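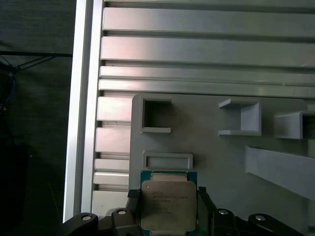
Ticket: Nightly export to Osetti stops partway through, no error shown
Product: Clellix Reports, self-hosted
Component: Scheduler / CSV export
Status: Resolved (configuration), follow-up open
Opened: 30th April

Summary

The nightly parts usage report is built in Clellix and picked up by Osetti for import. After the server move, the exported file contains the header row and 1,000 data rows, then ends. The job is marked Completed. No warning is written to the scheduler log. Osetti imports what it gets and also reports success, so the shortage only shows up when totals are compared by hand.

Expected: the full report, as shown in the browser preview.
Result: first 1,000 rows only, every run.

Steps to reproduce

Log in with the scheduler account.
Open Reports, Usage, Nightly Parts.
Set the date range to Previous Day and output to CSV.
Choose Run as Scheduled Job. Running it with Run Now does not show the problem.
Compare the row count in the file with the row count at the foot of the preview.

Already tried

Restarted the scheduler service. No change.
Cleared the export folder and the temp folder. No change.
Checked free disk space on both volumes. Plenty on each.
Changed the delimiter from comma to semicolon, in case a stray character was ending the file early. Same cutoff, same last row.
Sorted the report on a different column. The file still ends at the same count, with a different last row. This rules out bad data in a single record.
Exported to XLSX. Same cutoff.

Log, update 1

Turned on verbose logging for the scheduler. The relevant part of the run:

job start: nightly_parts
profile: default
query ok
page 1 fetched
writer flush
writer close
job end: completed

With Run Now, the same report logs page 1, page 2, page 3 and so on until the data runs out. The scheduled job asks for one page and closes the writer. The profile line is also different. Run Now uses a profile named interactive, the scheduled job uses default. On the old server both used interactive.

Log, update 2

Compared the two profile files. The default profile has paging set to single. The interactive profile has paging set to follow. Changed default to follow, saved, ran the job again. No change. The log still showed a single page.

Restarted the scheduler and ran it again. No change. Opened the profile file after the restart and found paging back at single. Something rewrites the file when the service starts.

Log, update 3

The file is rewritten from a template in the install folder. The template is read only if the environment variable for the profile path is not set. On the old server it was set in the service definition. The move copied the data folder and the database but not the service definition, so the variable was lost.

Set the variable again, pointed it at the data folder, restarted the service. The profile file kept its value through two restarts. Ran the scheduled job. All pages fetched, row count matches the preview, run time 84 seconds. The truncated runs finished in 9.

Osetti import checked against the full file. Totals agree with the preview.
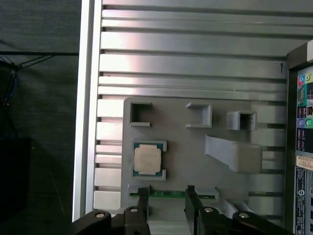
Ketilsson replied that the same thing had happened on a test install with no move involved, after a package upgrade replaced the service definition, and asked whether the variable could be kept in an override file so that upgrades leave it alone.

Log, update 4

Yes. Moved the variable out of the main service definition and into an override file. Reinstalled the current package over itself to test. The main definition was replaced, the override stayed, and the profile path was still correct after the restart. The next scheduled run was complete.

Backfill

The short files have to be replaced for every night between the move and the fix. Use Run Now with a fixed date range, one day per file, and keep the original file names. Delete the matching batch in Osetti before loading the new file. Osetti does not overwrite rows with the same key, it adds them again, and the totals will be too high.

Workaround for installs that can't be restarted

Split the report by warehouse so that no single output reaches the page limit. Works for small sites only.

Open items

A scheduled job that stops with pages remaining should not be marked Completed. Filed separately against the scheduler.
The move checklist does not mention the service definition. Edit pending.
The Skiltent connector reads the same default profile. Not tested yet. Its exports have stayed under the page limit so far, so a cutoff would not have been noticed.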